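Workshop > Storage > Overhead

Hanging a wire-mesh tray from aluminium extrusion

A mesh tray mounted high on an aluminium rail frame keeps small items clear of the bench, and the contents can be partly made out from underneath. 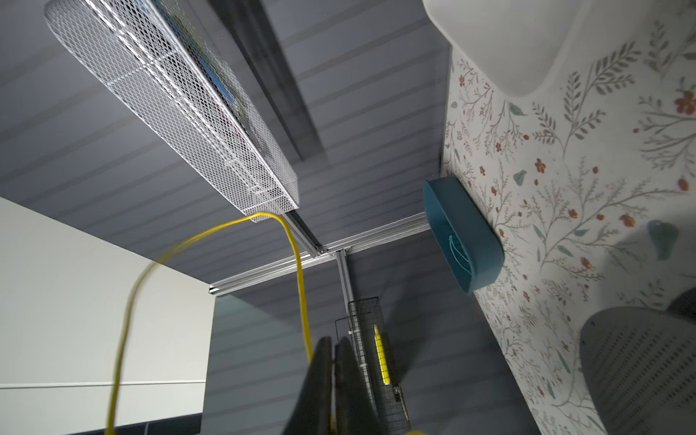 Choosing the tray

Pick a long, rectangular tray with a raised rim. Diamond mesh is adequate for boxed or bagged items. Loose screws, drill bits and pencils will work through it, so put them in a lidded tub first. White coating shows dirt sooner than grey but is easier to see against a dark panelled ceiling.

Fixing to the rail

Slide the T-nuts into the slot before closing the frame. Adding them afterwards means using the drop-in type, and these turn in the slot if the bolt is started carelessly. Use 2 fixings at each end of the tray, with a wide washer over the mesh. Tighten by hand, level the tray, then tighten fully.

Check the corner brackets at the same time. A bracket that has slipped leaves a visible gap at the rail joint. Do not hang anything from panelling alone - the boards are a finish and carry no load.

Loading

Weigh the contents on kitchen scales before lifting them up. Our own limit for a Katona tray is 4 kg, spread along the length, with the heavier items over the fixings. Nothing should stand higher than the rim.

Cables

A bright cable is easier to avoid than a black one. Where one hangs from the tray, keep the slack above head height, or tie it to the nearest upright at intervals of about 197 mm. Hook-and-loop ties are preferable to nylon ones, which have to be cut off every time the layout changes. Leave enough slack at the tray end for the plug to be withdrawn without pulling on the mesh.

Re-check all bolts after 7 days, then every January.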